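Speaker notes: Single sign-on and shared accounts
Staff technology briefing, February
Presenter: Adesuwa Effiong, Cloltow Information Services

Opening (8 minutes)

Good morning, and thank you for attending. My remarks concern the move from individual service passwords to a single staff sign-on, known internally as Anley. The change applies to all offices, including those that joined from Skokimura last year.

At present, Cloltow staff hold around 3,000 separate logins to outside services. Many are shared by two or more people. When a member of staff leaves, the password is seldom changed, and the service desk has no record of who still knows it. Kayode Babalola's review found 80 accounts with no named owner.

Under Anley, staff will sign in once at the start of the day. Approved services will then open from the staff page without a second password. Sessions close after 10 hours, or when the user signs out.

[Pause. Ask whether the back rows can hear.]

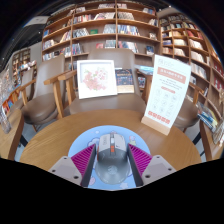

Browser settings

Staff should allow pop-up windows for the staff page only. General permission for all sites is not required and should not be given. Where a service opens in a blank window, please close it, return to the staff page and select the service again. If the fault continues, report it to the service desk with the name of the browser.

Saved passwords for services covered by Anley should be removed from the browser once the new sign-on has been confirmed. Ese Amadi has prepared a one-page guide, which is on the staff page under Accounts.

Shared accounts

Shared logins will be withdrawn office by office, beginning with Mendes. Each team lead will receive a list of accounts and will be asked to name one owner for each. Accounts without an owner will be suspended, and their contents kept until a decision is made.

[If asked about contractors: refer to Brigitta Kälin. Terms are not yet agreed.]

Questions

Written questions may be sent to Mireille Brunet at the service desk. Replies will be posted on the staff page.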